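January 21, 2023
Starter bench, back room at Wakport

Fed Castaño first thing and it was already domed and threatening the lid, so I'm calling the move to stiffer feeds a success (for now, I've been burned before). For anyone reading this who wasn't here in October: Castaño is the chestnut-flour starter, Sondovine is the rye one, and Kestier is the white one that Mehrangiz brought in and that still smells faintly of pears no matter what we do to it. I love it. Yesenia thinks it's a bit much.

The question for this month is still the cold proof. We keep getting loaves that look terrific going in and come out of the oven with that tight, gummy band along the bottom, and I've been blaming the flour, then the water, then myself. Ignacio looked at my notes over lunch and said the only thing that changed between the good batch and the bad ones was how long the dough sat out before it went in the cold. Which, fine, yes. I had it written down and didn't see it!

So today was a split batch. One big mix, 1,396 grams of dough total, same bowl, same flour, same hands (mine). Divided it in 2 after bulk. First half went straight to the cold after shaping. Second half sat on the bench under a towel until it passed the poke test and then went in. I'm labeling them STRAIGHT and BENCH in grease pencil because last time I used A and B and then couldn't remember which was which by morning.

Things I noticed while shaping:

The dough was slacker than usual. I held back a splash of water and then lost my nerve and put it in anyway. Don't do that again, or if you do, write down how much. I did not write down how much.

Salt went in late, after the rest. Socorro does it this way and her crumb is always more open than mine, so I'm copying her shamelessly. It took a lot of squeezing before it felt smooth again and there was a stage where I was sure I'd wrecked it. You just keep going.

The rice flour in the baskets needs to be heavier at the seam end. STRAIGHT stuck a little on the one side when I nudged it. BENCH was better dusted, so if that one turns out prettier, please nobody give the proofing all the credit.

About the cold space itself. I've been shoving baskets wherever they fit and I think that's part of the mess. They need air on all sides, they need to sit level, and they can't be jammed against the back wall, where one of mine got a stiff, cold flank last week that never caught up in the oven. Shelf for dough, drawer for nothing tall. Flour and the scale stay on the counter and don't creep back toward the door.

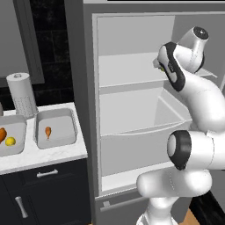 Open fridge with the glass shelf above the crisper drawer, counter and bins to the left.

Orsolya asked whether we should be bagging the baskets or just covering them with cloth. I've done both and I honestly can't tell you that one wins. The bag keeps the skin soft, but if the dough rises more than expected it glues itself to the plastic and you lose the top when you peel it. Cloth gives you a drier skin that scores like a dream, but leave it too long and you get leather. Tonight both are bagged, loosely, with the ends tucked under. I'd rather change one thing at a time, even if it kills me.

Plan for tomorrow: bake STRAIGHT first, then BENCH, same pot, full reheat in between. I want the pot properly hot for the second loaf, and I know I get impatient, so I'm setting the kitchen timer and going to sit in the other room with a book. Lid on for the first stretch, off when it's pale gold, out when the bottom sounds hollow. Then they both have to cool all the way before anyone touches them. Yesenia, I mean it. Cutting that October loaf warm is why we still don't know if it was gummy or just hot.

Scoring: one long cut down each, slightly off center, blade held low. No leaves or wheat stalks this round, pretty as they are. I want to compare how they open and I can't do that if one of them has a garden on it.

Odds and ends while I think of them. The small scale is drifting again, it read 10 grams with nothing on it until I turned it off and on. New battery, or a new scale. We're down to the last bag of the dark rye, so Sondovine goes on half feeds until the order comes. The discard jar is full and I've promised Mehrangiz crackers (sesame, extra salt, rolled thinner than last time). The good bench scraper has gone missing and I'd like it back, please, it's the one with the nick in the handle.

Sliced photos and crumb notes go on the next page, once the loaves are cool. Ignacio gets first look since he spotted the problem. If BENCH wins I'll rerun it with Kestier and the white flour before I change the house sheet.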